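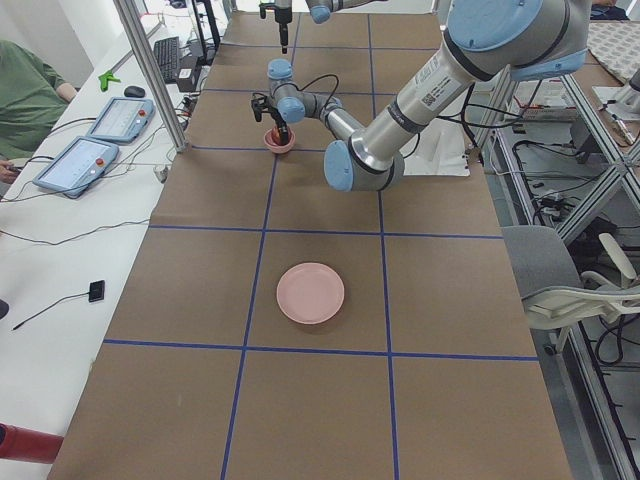 Clakska 项目组（Clirnutetti 机器人实验室） 发布于 06/07/2022 栏目：论文节选，第4节

4 开放日：把实验台搬到人群面前

4.1 我们为什么答应了这件事

前面三节讲的都是安安静静的实验，门一关，咖啡一放，出了错也只有自己知道。到了这一节，我想换个口气，因为去年十月的开放日实在没法用安静的口气写。审稿的时候有位评审问，能不能把这一部分压缩到一段，我试过，压出来的东西像一张报销单，所以又放开写了。篇幅多出来的部分，我从附录里省回来了。

先交代一下背景。Groen 楼每年对外开放一次，去年全楼登记的访客是 2,000 人，其中有中学生，有带着小孩的家长，也有隔壁几个系溜过来看热闹的研究生（他们问的问题最刁钻）。往年我们组只摆海报，今年 Clakska 的双臂平台刚好能稳定跑起来，大家一商量，就说干脆现场演吧。说这话的时候离开放日还有好几周，人人都很勇敢。

演示选的任务很朴素：夹住杯子，提起来，放到盘子上，松开，退回。第3节里的定量实验也是从这个任务开始的，参数全都现成，而且观众不用听任何讲解就知道机器人要干什么。这一点后来证明特别重要！我们原本准备了一个更花哨的双臂交接任务，彩排的时候给楼里做行政的同事看，她们看完很客气地问：“它刚才是成功了还是失败了？”交接任务当天就被我们撤下来了。

4.2 台面和站位

图4是演示台的样子。台面铺牛皮纸，用深蓝色胶带横竖贴成大格子，两条机械臂都在台子上方工作，大的那条从右上方弯下来，黑色夹爪已经落到小红杯上，另一条只在靠里的位置露出夹爪和一点浅蓝色的关节盖。粉色盘子在中间那一格，略偏左。左手边的白色长桌是操作员的地盘，示教器就搁在上面。

格子是给人用的，这里要说清楚，免得读者以为视觉系统靠胶带定位。第2节写过，标定用的是另一套东西，胶带在算法里没有任何角色。但人站在台边说“杯子往里挪一格”，比说坐标要快得多，演示间隙复位全靠它。我们最早用的是黑色胶带，在牛皮纸上看着也清楚，可是夹爪也是黑的，复盘录像的时候总有人看花眼，后来就改成了蓝的。牛皮纸也有讲究，光面的那种会反光，深度图上一片一片地缺，换成哑光的就好多了。哑光纸的毛病是容易起皱，起皱以后杯底不平，所以每场开始前都得有人用手掌把纸从中间往外抹一遍。我抹了一整天，晚上手心都是纸的味道。

示教器放在哪里，我们吵过一架。我主张操作员站着，示教器拿在手里，这样反应最快；另一派主张坐着，示教器平放在桌上，红色急停朝着手。最后坐着那派赢了，理由是站着的人会不自觉地往台面探身，一探身就进了机械臂的活动范围，外圈的观众也会跟着往前凑。现在回头看，他们是对的。坐着的操作员看上去甚至有点无聊，而一个看上去无聊的操作员对观众有很强的安抚作用，这是我以前完全没想过的。

观众线划在离台边两步远的地方，用的是普通排队带。小孩个子矮，隔着带子看不见台面，我们临时搬了几个矮台阶来，放在正对盘子的那一侧。要是再办一次，台阶应该从一开始就写进布置图里。

4.3 一场演示是怎么走的

每场由 Serkis 调度。Serkis 是我们自己写的任务层，接口见第2.3节，简单说就是把“夹杯子”“放盘子”这样的步骤串起来，每一步前后各做一次检查，检查不过就停在原地等人。平时做实验，检查不过会自动重试；开放日那天我们把自动重试关了。这是个保守的决定，代价是停顿变多，好处是机械臂绝不会在大家没准备的时候突然再动一下。

讲解的顺序改过一次。第一版是先讲后演：讲解员先介绍硬件，再介绍任务，再喊开始。结果讲到关节数的时候，后排已经走了一半。第二版直接开演，机械臂先动起来，讲解员等杯子离开桌面再开口。人一旦看见东西在动就不走了，什么时候讲都来得及。这个经验说出来很简单，可我们这帮写论文的人习惯了先写方法再写结果，硬是绕了一个上午才绕过来。

单步等待的上限设成 30 秒，超过就由操作员接手。平时实验里这个值要宽松得多，反正没有人在旁边看着。站在观众面前，停顿感觉长得可怕，有一回视觉节点卡住，我以为过去了好几分钟，翻日志才发现连上限都没到。讲解员在那段时间里把夹爪的材料、电缆的走向、牛皮纸的来历全讲了一遍，讲到实在没词了，杯子终于动了，全场鼓掌，鼓得比任何一次顺利的演示都响。

这里插一句跟速度有关的事。开放日的关节速度比第3节的实验低了一档，很多访客的第一反应是“怎么这么慢”。我一开始老老实实回答是为了安全，大家听了点点头，也就没有下文了。后来有位讲解员换了个办法，请观众自己用两根手指、闭一只眼、伸直手臂去夹一个纸杯，再放到一个指定的小圆圈里。玩过的人没有再嫌慢的，还有几个中学生排了第二次队，非要比谁放得正。

4.4 记录下来的数据

开放日当天加上之前的彩排，一共留下 600 次完整的抓放记录，格式与第3节相同，包括关节轨迹、夹爪开合量、每一步检查的结果和操作员是否介入。要提醒读者的是，这批数据不能和第3节的数据直接合并。第3节里杯子和盘子的初始位置是按表随机生成的，开放日的位置是人随手摆的，而人随手摆东西有很强的偏好。翻一遍记录就能看出来，杯子总爱被放在格子正中，盘子总爱被放在离讲解员近的那半边，靠台子近端的几格几乎没被用过。所以这批记录我们只拿来看失败的类型和介入的时机，不拿来算成功率，文中也不会给出开放日的成功率。

放置误差的阈值沿用 2 毫米，这里的误差指的是夹爪松开时的末端位姿与目标位姿之差，和杯子最后停在盘子上的位置是两回事。写这一节之前我自己都搞混过，讨论会上被追问了半天。访客当然不关心这个，访客关心的是杯子有没有倒。

失败大体上有几种，按我们处理起来头疼的程度写。最头疼的是杯沿碰到盘沿。盘子有一圈凸起的边，目标点只要偏一点，杯底就会骑在边上，夹爪一松，杯子歪着滑下去。从力的信号上看，这种接触和正常落到盘底非常像，Serkis 的检查放它过去了，观众却一眼就看见了，“哎呀”声比我们的日志早了整整一拍。第5节里提出的接触判别就是从这声“哎呀”来的，论文里写得很正经，来历其实就这么点事。

其次是夹爪下降时轻轻推了杯子一下。杯子不重，纸面摩擦也不算大，推一下就转个角度。对圆口杯来说转角度没什么影响，换成带把手的杯子就麻烦了，所以开放日只用了没有把手的那一只。有访客从包里掏出自己的保温杯问能不能试试，我很想试，真的，但那只杯子不在风险评估的清单里，只好婉拒。

还有一类是跟光有关的。Groen 楼这间实验室下午会进来一道斜光，平时我们拉着窗帘，开放日为了让房间亮堂些把窗帘拉开了，斜光扫到台面的那一阵子，杯子的检测框一直在抖。处理办法毫无学术含量，把窗帘又拉上了。

4.5 访客问了什么

我们没有发问卷。组里讨论过，最后觉得在这么吵的地方填问卷，填出来的东西也不好用。讲解员各自带了小本子，听见有意思的问题就记一句，散场以后凑在一起读。以下只是印象，不作统计。

问得最多的是“它看得见我吗”。起初我以为大家在问隐私，聊下去才明白，很多人问的是字面意思：如果我把手伸过去，它会不会躲。答案是这套演示系统不会躲，它的相机只负责找杯子和盘子，人的安全靠排队带、低速和操作员手边的急停。我发现照实说“不会躲”以后，观众自觉往后退了一点，比贴多少张警示牌都管用。

小朋友喜欢问它累不累，问它晚上睡在哪儿。带小孩的家长喜欢问多少钱。研究生喜欢问为什么两条臂只动一条。这个问题我得多说几句，审稿意见里也提到了。另一条臂当天并不参加抓放，它停在台子靠里的位置，控制器保持上电，关节保持锁定。我们没有把它拆走，因为拆装一次就得重新标定两臂之间的相对位姿，开放日结束以后还有实验等着做。可是从观众的角度看，一条不动的机械臂会带来期待，大家总觉得它马上要加入，等了半天没等到，就有点失望。下回要么给它安排一个简单的动作，哪怕只是抬一下头，要么讲解词里提前说明。我个人倾向于让它动。

还有一位访客，看样子是做装配的，盯着夹爪后面绕过手臂的那根黑色电缆看了好久，问我们这样绕，腕部转到极限的时候会不会拉扯。会的。我们在第2节的关节限位表里把腕部的转角收窄了，原因就在这里。他说他们厂里一般会加个导向件。我把这句话记下来了，导向件现在还在采购单上。

4.6 对后续实验的影响

开放日之后，Clakska 平台有几处改动留了下来。Serkis 多了一种“展示模式”，自动重试默认关闭，每一步开始前指示灯先亮；第5节的实验没有使用这一模式。复位流程写成了一张纸，抹平牛皮纸排在第一条。示教器在白桌上的位置也固定了，平放，急停朝外，换谁来坐都一样。

台面方面，靠近端的格子在开放日里闲着，在第5节里反而成了主要的测试区，因为那里离大臂的基座远，手臂伸得开，误差也更容易暴露。如果读者想复现，建议从中间格开始，跑顺了再往外挪，我们自己第一次就直接从角落里开始，调了两个晚上。

彩排和当天的日志按场次存放，字段说明见附录B。其中有几场夹爪开合量的时间戳偏移，是笔记本时钟没同步造成的，已经在文件里标注，使用前请先看标注列。

图4 Clakska 双臂平台的演示台。大臂的夹爪下降至杯子处，盘子位于中央格内，左侧为操作员使用的白色长桌及示教器。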